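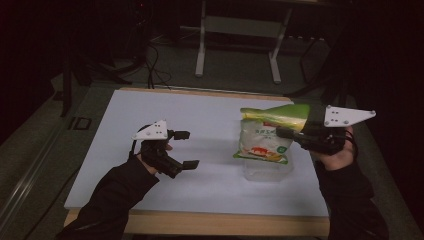 Bagged dry goods: getting them in order and keeping them that way

Sun 13 October

If your pantry is anything like mine, the bags are the unruly ones. Cans stack, jars line up, boxes stand where you put them. Bags slump, slide behind the oatmeal and turn up again next spring! I love a good pantry afternoon, and bags are where I always start now, because the difference shows right away.

Give yourself a clear surface first

Pull everything off one end of the table and put down something pale and flat. A big white board laid over the wood is great for this. Spilled flour or starch wipes off in one pass instead of working its way into the grain, and you can slide the whole thing to the sink afterward. A light tray or an old white shelf works fine too.

Pick bags up by the top

Take hold of the bag up near the seal and let the contents hang. Everything settles to the bottom, the top goes slack, and you've got a nice flat strip to fold or clip. Squeeze a bag around the middle and the powder gets pushed up toward the opening (ask me about the cocoa). While it's hanging, give it a gentle tap or two on the side to knock down whatever is stuck in the corners.

Check the seals before it goes back

Run a finger along both crimped ends. A tiny split in the bottom seal is the usual reason for that mystery grit on the shelf. If you find one, tape won't hold for long on a dusty bag, so move the contents to a jar that same day. And wipe the bag down before you set it back with the others, even if it looks clean. 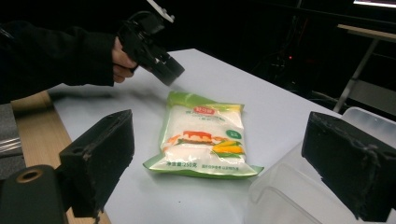
Lay it flat to read it

Small bags are much easier to sort lying face up on the table than standing in a bin. Smooth the front out and look for the net weight, which is often down along the bottom. That green-edged bag with the corn and the layered dessert on the front has it there: 净含量:250克, so 250 grams. The pictures are handy as well when you shop at stores where you don't read every label. They won't tell you for sure what's inside, though! White and grainy could be sugar, salt or half a dozen other things, so read or translate the ingredients once and write the name on a strip of masking tape in your own words. Stick the tape on the back, and leave the date and cooking directions showing.

Small bags, small jars

A 250 gram bag doesn't need one of those giant canisters. I used to pour everything into the big Vuorinen jars and then wonder why my shelf was full of air. Now I leave small bags sealed until I need them and only decant what I've opened. For fine sugar, a wide mouth you can get a measuring spoon into beats a pretty bottle every time.

Folding an opened bag

Press the air out from the bottom up. Fold the top over 3 times, each fold the width of a finger, and clip it in the middle. I like the long Steltska clips, but a clothespin does nearly as well on a small bag. For anything sticky, like brown sugar, put the folded bag inside a zip bag too.

File them, don't pile them

Stand the folded bags upright in a shallow bin, fronts facing you, like records in a crate. It's so satisfying to flip through them! Baking things go in one bin, beans and grains in a second. My bins are Lememico, bought in September, and they fit a narrow shelf with room for your fingers on both sides.

When you bring home a new bag, put it at the back and move the opened one to the front. If you end up with 2 of the same thing both open, use up the older one first and leave the other clipped shut till it's gone.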